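Chapter 6: When the Grip Lets Go
Jan 1, 2021
By Sushil Kushwaha

I dropped a glass jar in front of 40 people once, and I want to start this chapter with it (my students always ask!). Well, the arm dropped it. I was the one who'd told everybody it was safe to lean in. The jar slid out of the fingers, hit the table at Plistotley and went everywhere, and the controller never raised a single alarm. As far as the software knew, it was still holding a jar.

We call that a silent slip, and it's my least favorite kind of fault. A motor that burns out at least has the decency to stop. With a slip, the fingers close, the numbers look fine, and the program marches on to the next step with nothing in its hand.
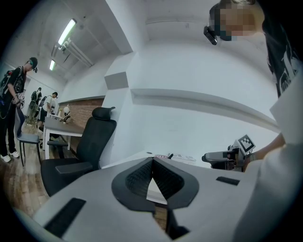

6.1 Start with the pads

My old lab partner Bastien Besnard went through our log that night, all 285 grips of it, and found 3 more slips before the big one. We'd missed every one of them! The fingers had closed a little farther than the jar should have allowed, and we had no check for that. So before we get to any sensors or code, I'd like you to look at the part that touches the object. Is the pad worn smooth? Has it peeled at a corner? Press it with your thumb (power off, please, and I do mean off at the wall) and see if it shifts. Ours did, and I'd walked past it since March.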